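Assunto: Re: Re: [automacao-pt] Máquinas para tarefas de casa e de oficina, já dá ou não?
Data: 21 de janeiro de 2021
Para: lista automacao-pt

Respondo à pressa, estou entre duas reuniões. O original vai citado em baixo, por partes.

> Na Plarnero pedem-me um parecer sobre pôr um braço a fazer as tarefas
> chatas da bancada: carregar em botões de ensaio, rodar selectores, ligar
> pontas de prova. O fornecedor (Cekard) diz que está pronto a instalar.
> Alguém já viu isto a funcionar fora de um vídeo?

Fora de vídeo, sim. Pronto a instalar, não. Depende muito de qual das três coisas estás a falar, não são o mesmo problema.

Botões: dá. Posição conhecida, força pequena, pouco a correr mal. Na Tradia fizemos 87 tentativas seguidas num botão redondo e falhámos 2. As duas por a placa ter escorregado na mesa, ninguém a tinha fixado. Prende sempre a peça, parece parvo mas é meio caminho.

Interruptores de alavanca: assim assim. Empurrar é fácil, saber se mudou mesmo de estado é que não. A câmara do pulso perde a alavanca de vista mesmo no fim, quando os dedos lhe passam à frente. Nós acabámos por ler o estado pelo lado eléctrico e esquecer a câmara.

Cursores: pior do que eu contava. Levar até ao fim do curso, tudo bem. Parar numa posição do meio é outra conversa, o dedo leva folga e passa.

Cabos: não. Nem perto. Ficha direita em tomada direita, com o cabo preso, ainda vá. Cabo solto, cada vez cai de maneira diferente e o programa de ontem já não serve.

> E para casa? A minha irmã pergunta-me todos os Natais quando é que compra
> um que arrume a cozinha. Disse-lhe 2 anos.

Diz-lhe que espere sentada. A cozinha é o caso dos cabos multiplicado por tudo: panos, sacos, talheres uns em cima dos outros, e gente a passar. Na oficina ao menos mandas na luz e no chão. Em casa não mandas em nada. O aspirador redondo faz o chão porque só faz o chão.

> O Cekard fala em 80% do trabalho manual da bancada automatizado.

80% de quê? De gestos, de tempo, de modelos de placa? Pergunta por escrito. Se for de gestos acredito, carregar em botões é quase tudo o que se faz ali. Mas o tempo do operador vai quase todo nas pontas de prova, e isso fica com ele na mesma. Pede também a taxa de falha sem ninguém ao lado a repor a peça. A nós nunca a deram de primeira.

Para se perceber do que falo quando digo bancada de ensaio, botões, cursores, interruptores e cabos tudo na mesma placa:
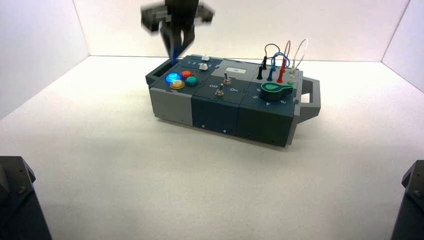
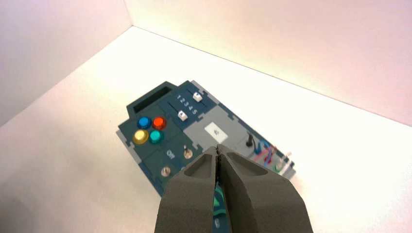
Fotos: arquivo de ensaios, Tradia. Uso livre dentro da lista, fora dela peçam primeiro.

Na segunda repara no espaço que os dedos ocupam à frente da câmara. É isto que eu dizia dos interruptores, a pinça tapa-te um bom bocado da placa. Na primeira o botão azul está aceso e os dedos mesmo por cima. Os cabos estão no outro extremo, em laço, e são esses que me tiram o sono.

Resumindo para o teu parecer: botões sim, alavancas com leitura eléctrica à parte, cursores só fim de curso, cabos deixa com as pessoas. E não assines nada que meta tudo no mesmo preço.

Ah, o pessoal da Mkhize tem um dispositivo de fixação que talvez te sirva, falaram dele aqui na lista, procurem no arquivo por "grampo". Nunca o expeimentei. Em abril devemos repetir os ensaios com outra pinça, se houver numeros decentes mando para aqui.

Desculpem os erros, vou a correr.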